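How to Watch a Trailer Without Ruining the Movie

October 8, 2019

Filed under: Movie Night Basics

I have now been burned by enough trailers to consider myself a professional. The one that finally did it was for Dramora, a two-hour thriller whose two minutes of advertising contained the kidnapping, the double-cross, the second double-cross and a very clear look at who was driving the boat. I then paid 16 dollars to watch the same things happen more slowly.

You can swear off trailers altogether, and I have friends who claim they do. They also end up at a lot of movies they hate. What follows is the method I use to get the useful part of a trailer and leave the rest.

Step 1: Decide what you need to know

Before you press play, ask what would settle it for you. Usually it's tone. Is this a comedy with a murder in it or a murder with some jokes? You don't need the plot for that, and you certainly don't need the third act. If you were going to see the movie regardless (you know who you are, you've had the tickets since they went on sale), close the tab and go do something else.

Step 2: Pick the earliest trailer

Studios tend to put out a teaser, then a trailer, then a "final" trailer, then another one after the final one. Go with the teaser. It was often cut while the movie was still being finished, so the people making it had less to give away. Tulteo's teaser was mostly a hallway and some breathing, and I bought a ticket on the strength of the hallway. The final trailer showed what was at the end of it.

Skip the first few seconds if you're watching online. That's the miniature trailer for the trailer you have already agreed to watch, and it likes to open with the biggest explosion.

Step 3: Stop at the music change

Most trailers I see break into three parts: the setup, the trouble, and a montage set to a slow, sad cover of a song you used to enjoy. Setup is fair game. Trouble is fine in moderation. When the piano comes in, pause. Everything after it is likely to come from the last 20 minutes of the movie.

In a theater you can't pause, so you'll need somewhere else to look. I recommend the popcorn. Shoelaces also work. Humming will get you moved.

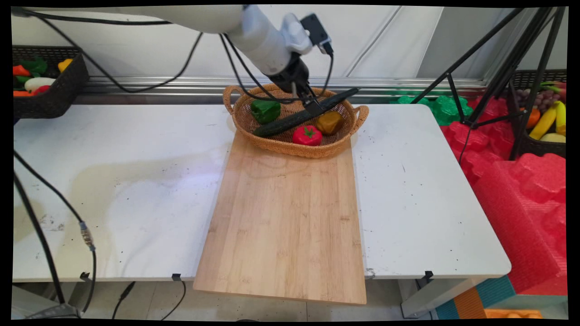 Vegetables, basket, cutting board. Zero spoilers.

Step 4: Stay out of the comments

Somewhere below the video, a stranger has gone through it one still at a time and noticed that the hero isn't wearing his wedding ring in the shot on the bridge. He is right. He is always right. Scroll up.

The same goes for any article with "explained" in the headline, when the movie doesn't open until December.

Step 5: Wait two weeks

Assuming you slipped and watched the whole thing, give it time. My memory for trailers is terrible, and I've come to see this as a gift. By the time I got to Caltedano I remembered a desert and a horse, in that order, and the rest came as a complete surprise. It runs 105 minutes and I'd guess the trailer covered 90 of them.

A few exceptions

Old movies. Trailers from before 2000 or so gave away everything too, with a narrator to make sure you followed along, but you can watch them afterward as dessert.

Sequels. The trailer for part two will spoil part one in its first sentence. If you're behind, catch up first.

Etim. I have seen all four trailers and the movie itself, and I still couldn't tell you what happens. Watch as many as you like.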